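How to Fix a Drawer That Sticks

Empty the drawer and pull it all the way out. On most dressers you lift the front slightly once it stops. Wipe the runners with a dry cloth and check each one for loose screws.

Tighten what you find – by hand, so the holes don't strip.
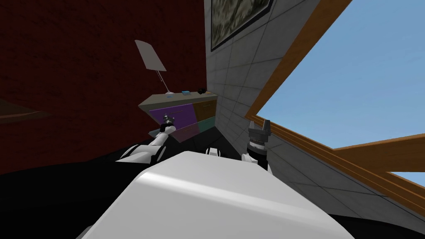

A purple drawer front with a handle.

Rub candle wax along wood runners, 2 thin coats. Metal ones take a dry silicone spray. Slide the drawer back in and open and close it 10 times to spread the wax.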